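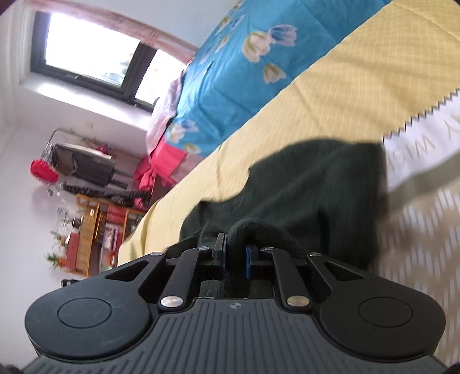

Treloar Open Day (garment handling)

Reading time: 2 min

The Treloar Open Day is a demonstration of manual data recording for garment folding, held at Broltdale under the Sarkico programme. Visitors watch operators fold knitwear with hand-held grippers on a made-up bed, in a furnished room and not on a laboratory bench.

Each gripper has two opposed finger pads joined to the body by a linkage. The operator closes the pads on a single layer or a pinched fold, lifts, and lays the cloth over itself. Knitted fabric is treated as a separate class from woven fabric, as it stretches under its own weight and keeps no firm crease.

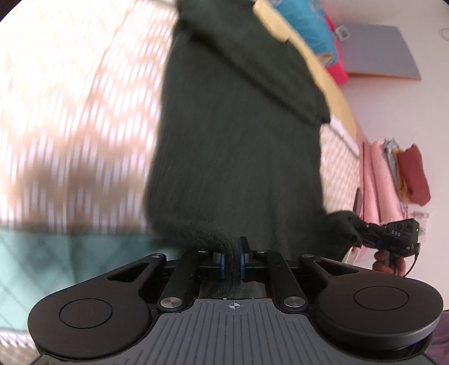

Recordings are divided into grasp, lift, fold and release. The Trollari index, which stores them, held 3089 entries at the last revision, of which 983 concern knitwear. Entries in which the garment slips are kept and marked as such.

The visit lasts two sessions, with a limit of 17 visitors in each. Questions are taken between folds. 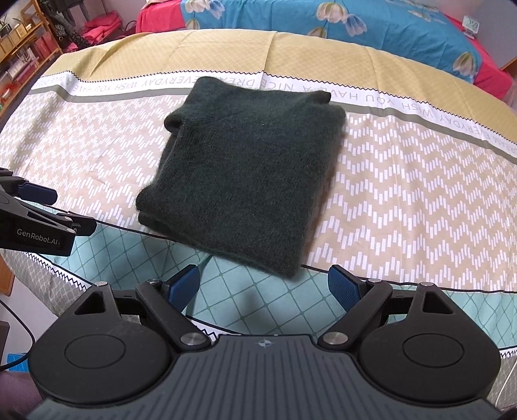

Rawiri Rutherford objected that a square bundle is a poor test of folding, and that sleeve position ought to be scored separately. A sleeve score is planned for the April revision.

Last updated: Jan 14, 2025

Contact | Copyright | Back to top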